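Namon abre en beta su modelo de lenguaje para actas y contratos, entrenado junto a Sobczak

Trotthorpe, noviembre. Llevo meses mordiéndome la lengua y por fin puedo contarlo: desde este jueves, Namon abre al público la beta de Bralen, nuestro modelo de lenguaje para leer documentos administrativos largos. Sí, actas, pliegos, contratos de suministro, todo eso que se acumula en una carpeta compartida y que da una pereza enorme abrir. Lo escribo yo en primera persona porque en el equipo de comunicación de Namon somos muy pocos, y porque me hace muchísima ilusión, la verdad.

Bralen nace de un acuerdo con Sobczak, la empresa de archivo digital con la que compartimos edificio en Trotthorpe desde hace tiempo. Ellos aportan el conocimiento de los documentos (¡y qué documentos!) y nosotros el modelo y la infraestructura. La primera versión se ha afinado con 1.546 expedientes cedidos y anonimizados, revisados uno a uno antes de entrar en el entrenamiento. 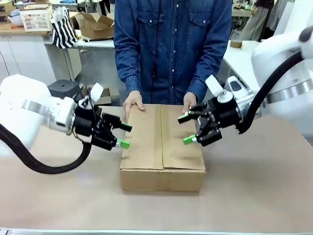 El modelo trabaja en español, portugués e inglés, y admite documentos de unas 2.000 páginas sin tener que partirlos a mano. Le preguntas por una cláusula de penalización y te responde con el párrafo exacto y el número de página al lado, para que puedas ir a comprobarlo. A mí esa parte me parece la mejor – las respuestas sin cita me ponen nerviosa, y creo que a cualquiera que haya firmado un contrato también.

Qué incluye la beta

Acceso por navegador y por API, búsqueda dentro de varios documentos a la vez y exportación de las respuestas a hoja de cálculo. Los documentos que subas se borran a los 30 días, o antes si lo pides, y no se usan para entrenar nada. Lo que todavía no hace bien: tablas escaneadas con mala calidad y anotaciones a mano. Estamos en ello, pero prefiero decirlo ahora y que luego no haya sustos.

En la fase cerrada participaron 418 usuarios de ayuntamientos, despachos y gestorías. Nos escribieron muchísimo, a veces a horas rarísimas, y una parte de lo que sale ahora viene directamente de esos correos. El historial de consultas, por ejemplo, no estaba en el plan inicial y hoy ocupa media pantalla.
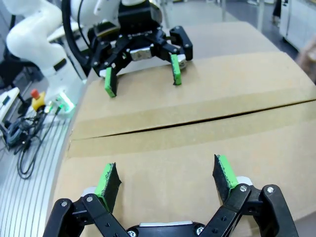

Desde Sobczak añaden que lo difícil fue acordar qué se consideraba una buena respuesta, «porque un archivero y un abogado leen la misma página buscando cosas distintas», y que al final optaron por puntuar cada respuesta dos veces, una con cada criterio. Les gustaría publicar esa guía de evaluación más adelante, cuando esté traducida.

Tengo que decir que aquellas reuniones fueron larguísimas, pero salimos de ellas con un criterio que de verdad usamos. Cada actualización de Bralen pasa por esa doble puntuación y, si baja en cualquiera de las dos, no se publica y volvemos a mirarla. 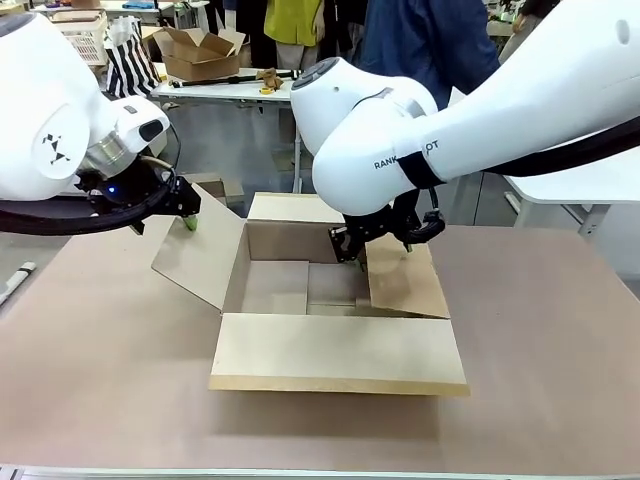 Cómo apuntarse

El registro se abre el jueves a las diez de la mañana en la web de Namon. La beta es gratuita y solo hace falta un correo profesional. Quienes ya estaban en la fase cerrada conservan su cuenta y sus consultas guardadas, sin tener que hacer nada. Para prensa, entrevistas o una demostración, escribid al equipo de comunicación de Namon desde el formulario de contacto, que lo leo yo misma y suelo contestar en el día.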